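Workshop notebook, bench 3
June, started 9.40

Carrying on with the tableware set for the Clollum canteen. Blue items only this session. The white ones are still in the Wilex crate and Teresa wants them left alone until the labels are sorted.

Sorting rule as agreed with L. Radu: flat items first, then anything with a lip over 19 mm, then cups. The old sheet had lids and plates in one column, which made the stack heights useless. I have split it into two columns and copied the earlier values across by hand. Two of them were illegible and are left blank.

Shelf spacing. Rack as delivered from Pîrvu is 400 deep. With the back rail fitted the usable depth is less, and the largest flat items sit proud of the front edge. Moved the rail back one hole on both sides. The left bracket needed filing before it would seat. The right went in without trouble. Rail is now level to the eye; not checked with the gauge.

Load: rack label says up to 2000 g per tier. Plate mass from the kitchen scale is 158 g, same reading three times. Twelve to a tier leaves a bit in hand. Thirteen would still be under the figure, but the top one fouls the tier above, so twelve it is.

11.15. Washed the first batch in the Ikent detergent at the weaker dilution. Left a faint film on the cups, none that I could find on the flat items. Second batch rinsed twice. Film gone. Suggest we write the double rinse into the sheet and stop arguing over dilution.

Teresa asked whether the pieces could be stored on edge, as they do at Clollum. Tried it in the lower tier with the wire dividers. They stand, but they lean on one another and the end one rolls if the tier is knocked. Dividers want to be closer together. Asked Pîrvu for the narrow pattern, no reply yet.

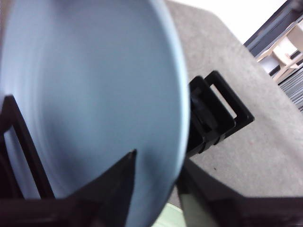
Surface finish matters more for the stacking than I had allowed for. The glossy samples slide over each other when the rack is tilted, and the matte ones hold better. The pale blue is of the smooth matte sort, with a clean curved rim that catches a thin line of light when the face is tipped. I used that line for the rim check on the rest of the batch: tilt, look along the edge, and any chip should break the line. Quicker than running a thumb round. Two set aside for chips, both put in the tray under the bench.

To do: relabel the tray, gauge the rail, ask Lăcrămioara which column the shallow lids go in. Dividers as above.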